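Review notes, March 31, 2025

# Trastero WB-2 workbench top: six months of use

The Trastero WB-2 is a flat-packed bench with a steel underframe and a coated top, sold in two depths. I bought the deeper version in November to replace a door on trestles, and paid full price. My work is small repair jobs, mostly radios and hand tools, with some glue-up and light filing. I do not do heavy vise work, so readers who do should weigh the stability section accordingly.

## Assembly

The kit arrives in two cartons. The legs bolt to the rails with M8 hardware, and the supplied hex key is soft. I rounded it on the fourth bolt and switched to my own. Ye-rin Hyun helped lift the top onto the frame, and this step does need a second person. Torque values are printed on the last page of the manual, after the point where they are needed.

The leveling feet adjust over a useful range, but the lock nuts are thin and hard to reach with a standard wrench. Plan to level the bench before loading the lower shelf.

## The top

The coating is the main reason to buy this bench. Isopropyl alcohol, flux residue and white glue all came off without marking it. Contact cement left a dull patch that I have not been able to polish out. Solder drops leave small pits if they land hot, so a silicone mat is still required.

Color matters more than I expected. My previous surface was white, and under a strong lamp it caused eye strain after an hour. A mid-tone top is easier to work over, and small bright parts such as washers and circlips stand out on it. Black screws are harder to find. 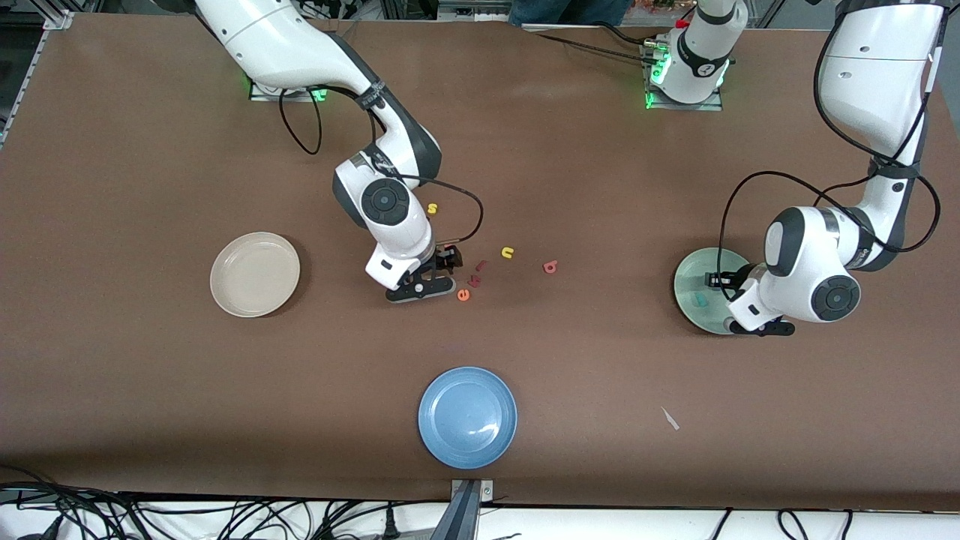 *A large table with a smooth brown surface.*

Flatness was good on delivery. With a 1000 mm straightedge laid corner to corner I could not get the thinnest feeler gauge under it. I repeated the check after the heating season and found a slight dip near the center, small enough to ignore for assembly work but too much for use as a reference surface.

## Stability

Filing at the front edge produces no movement. Sawing across the short side does - the frame racks slightly, and the motion is worse with the feet extended. Adding the optional rear brace removes most of it. The brace should be in the base kit.

I also tried the comparable Väisänen bench, which belongs to Isamu Hayashi. It is stiffer and heavier, and its top is bare wood that needs oiling. For dirty work I would choose the Väisänen. For electronics I prefer the coated surface.

## Accessories

The drawer unit costs 245 and is poor value. The slides are not full extension, and the rear third of each drawer is hard to reach. The clamp-on power strip is solid, although its cord is short.

## Verdict

Recommended for light bench work, with the rear brace and without the drawers. Buyers should check the carton corners before signing for delivery. Mine had one crushed corner and a chipped edge band, and the replacement strip took two emails to arrange.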